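Folding a Bulky Hoodie So It Stays Folded
Posted 16 August 2021 in Laundry and Closets

I have folded a lot of hoodies in my life and for most of that time I did it badly. You know the kind of fold I mean: sleeves in, hood flopped over, shove it on the shelf and close the door before it slides out again. Then we moved to the apartment on Tapsell and I went from a whole dresser to one shelf that's 17 inches deep, and I had to get serious about it!

First thing, clear the top. Stuff lands on a hoodie the second you put it down (toys, mostly, at my place) and it's so tempting to just scoot everything over with the fabric. Take it all off and put it in a bag or a bowl. You'd be surprised how many little things I've found inside a folded sweatshirt in February, when the fleece comes out for real.

Second, find the hood. When a zip hoodie is all bunched up I look for the drawstring, and once I've got that in my hand I know which end is the top and I can shake the whole thing out from there.

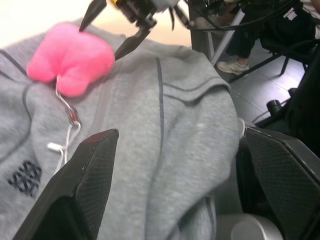
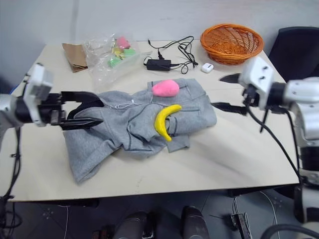 Once it's shaken out, zip it all the way up. I skipped this for years, and the two front halves always wandered off in different directions. Lay it face down and smooth it from the middle out to the sides with your palms. Fleece holds a crease if it's been sitting in a heap, so give the back a good firm rub.

Now the sleeves. Fold one side in toward the middle, then bring the sleeve straight down so the cuff points at the hem. Same on the other side. You want a long rectangle, and if it's a little wider at the bottom that's fine, mine always is.

Fold the hood down flat over the back and tuck the cords underneath it. If your cords have hard tips, check that they aren't hanging out, they catch on everything in a drawer. Then fold from the bottom up in thirds. For a really thick one I only fold it in half and let it take up the room.

I can stand six of these on edge in one Ollar bin, the medium size, and pull one out without the rest falling over. Flat stacks never worked for me past two.

A few odds and ends:

Turn hoodies inside out for the wash if there's embroidery on the front. It keeps the threads from getting fuzzy.

Tie a loose knot in each end of the cord before washing so it doesn't pull out. If it does anyway, a big safety pin through one end will walk it back around the hood in a couple of minutes.

Don't hang heavy fleece on thin hangers, you get those funny shoulder bumps. I use a hook by the door for whichever one is getting worn that week and everything else gets folded.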